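Lavdale Jodar Self-Tape Backdrop

$124, carry bag included
In stock

Auditions used to happen in a room with a casting director and a bowl of mints. Now they happen in your apartment, between the fridge and the ironing board, and the casting director gets to see both. The Jodar is a folding backdrop for actors who would like to be judged on the acting.

It opens to 44 inches wide, blue-gray on one side and plain gray on the other. Wekesa Nzioka, who designed it, tried a third color in the early samples. It was called Sand, and it made everyone look as if they had been recently rescued.

The frame springs open by itself the moment you undo the strap. Please undo the strap at arm's length, and away from soup.

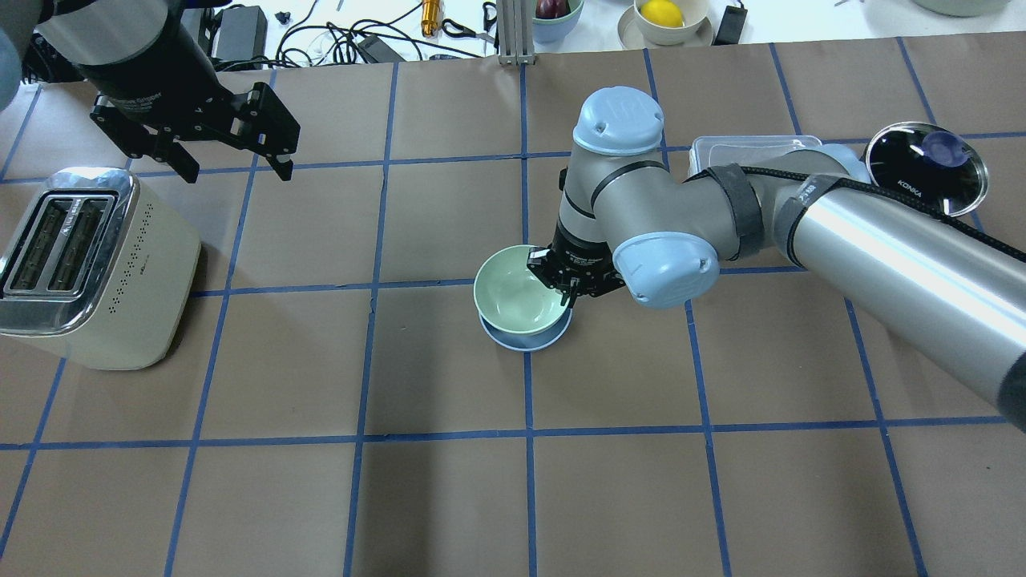

What comes with it

Folding backdrop, two sides
Steel stand, adjustable height
Clip-on light, 700 lumens, with a dimmer
2 fabric clamps
Carry bag
Folding instructions, which you will ignore once and then keep forever

The phone holder is sold separately. We recommend the Tripathi, mainly because it's the one we own, and it has outlived three phones. Any holder that keeps your phone upright for the length of a monologue will do the job.

Setting up

Stand the backdrop a few feet behind you so your shadow falls on the floor and doesn't co-star. Put the light slightly above eye level. If you wear glasses, raise it a little more and tip it down until you stop looking like a pair of headlights. The dimmer goes from "hospital drama" to "detective with a past," and most comedy sides want something near the hospital end.

Your reader should stand right next to the phone. Readers drift. They also start acting, especially if they're your roommate, and there is no attachment we can sell you for that.

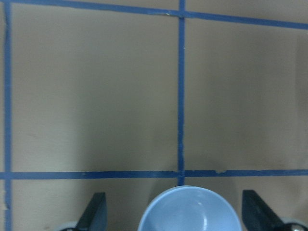

Mercy Mutiso writes that she bought the Jodar in July for a two-line part as a bank teller, didn't get the bank teller, and has since used it for eleven other tapes and her sister's passport photo. She would like the bag to be an inch bigger. So would we, and the next batch will be.

Sharon Mfaume asked if the fabric can be ironed. Use a steamer, or hang it in the bathroom while you take a shower. An iron leaves a shiny patch that shows up right behind your ear and stays there for the rest of your career. 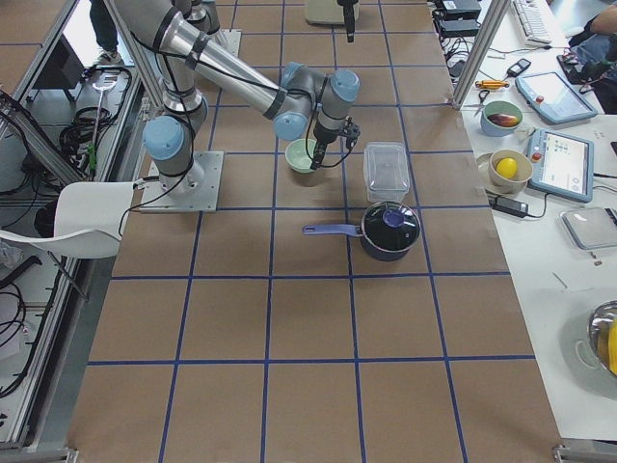 The stand has rubber feet and is steady on wood, tile and most carpet. On thick rugs it leans, slowly, like someone trying to hear the next table's conversation. Open the legs as wide as they go and hang your bag of scripts on the center hook.

Full-length tapes

The backdrop is tall enough for a head-to-waist shot, which covers most requests. For the full-length slate, step out in front and turn the phone sideways.

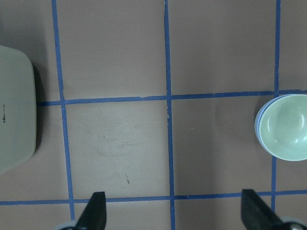

Hitting your mark matters more at home than it does on set, since nobody is there to pull focus for you. Put one down for your feet and another for the stand, so tomorrow's retake matches today's. Blue painter's tape is all you need. It can be as uneven as the strips in the photo, frayed joins and all, as long as you can find it with your toes while crying.

Returns

Send it back within 30 days if it doesn't suit you. It must be folded. Customers who can't fold it may call and ask for Szu-yu Chou, who will talk you through it and has heard all of those words before. Not booking the role is not a manufacturing fault.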